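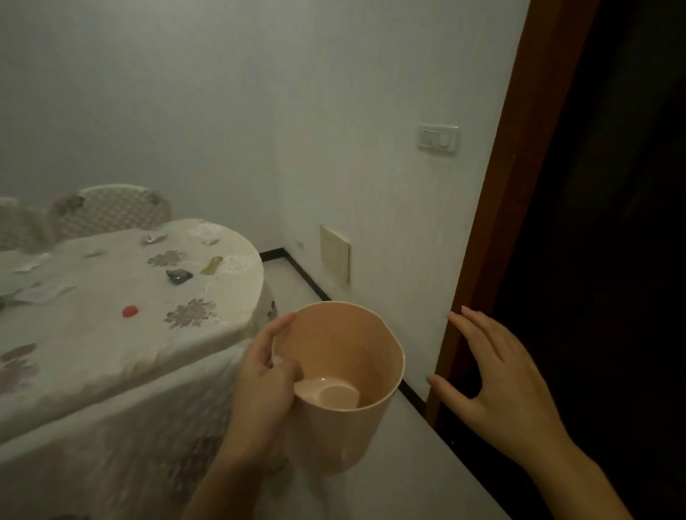 First-person view of a household task: a plastic cup held in the left hand beside a doorway, with a dining table to the left.

News | Data and Automation

Daltus has completed the first collection phase of Famaveck, a set of first-person recordings of household work made for training manipulation models. The set contains 2478 episodes of table clearing, sorting and carrying. All were performed by people in furnished homes and recorded from head height.

The collection protocol was written with Kilenov, which also carries out annotation. Each operator receives a task goal, such as clearing a dining table of wrappers and used tissues, and chooses the order of the steps. Objects are not placed on marks. Patterned cloths, crumpled packaging and low light are accepted, provided that the hands can be followed.
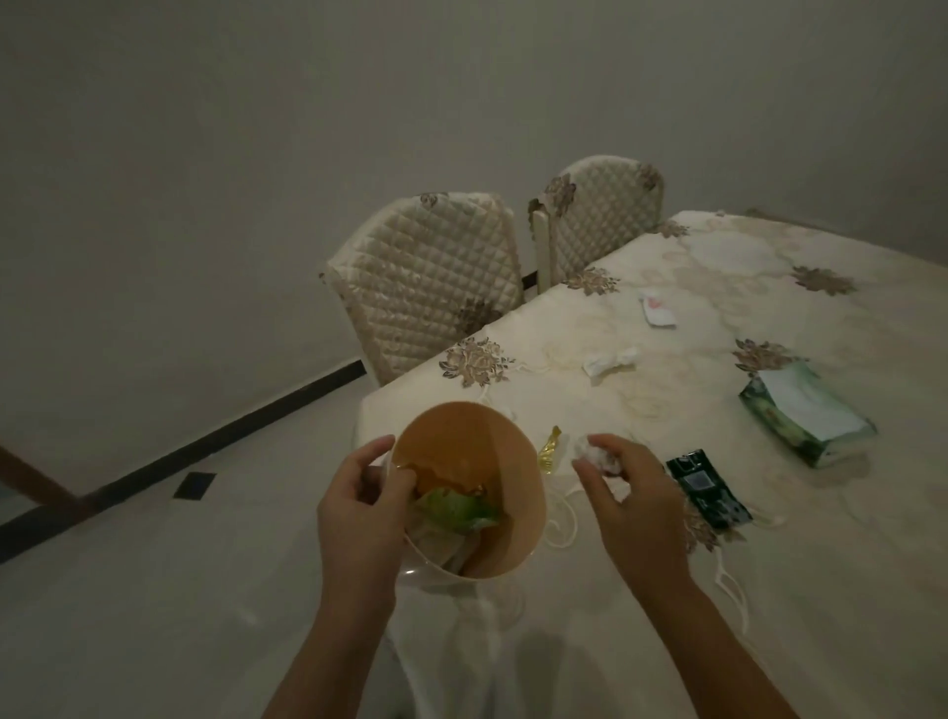

Every episode is divided into labelled segments – reach, grasp, move, release – with the left and right hands annotated separately. Two-handed segments carry an additional label stating which hand holds and which hand acts. Episodes shorter than 5 seconds are discarded. A second annotator checks 100 episodes from each delivery, and a delivery that fails the check is returned in full.

"Thin and soft items are under-represented in our earlier sets," said Flor Sánchez, data lead at Daltus. "A policy trained mainly on boxes and mugs has very few examples of how fingers close on a tissue or a sweet wrapper."

Whitelaw will use the recordings to pre-train a two-armed tidying system, with 800 episodes withheld for evaluation. The withheld episodes come from homes that do not appear in the training portion.

The second phase begins in January and will add kitchen worktops and laundry. Access requests for the annotation guide should be addressed to the Famaveck desk at Daltus.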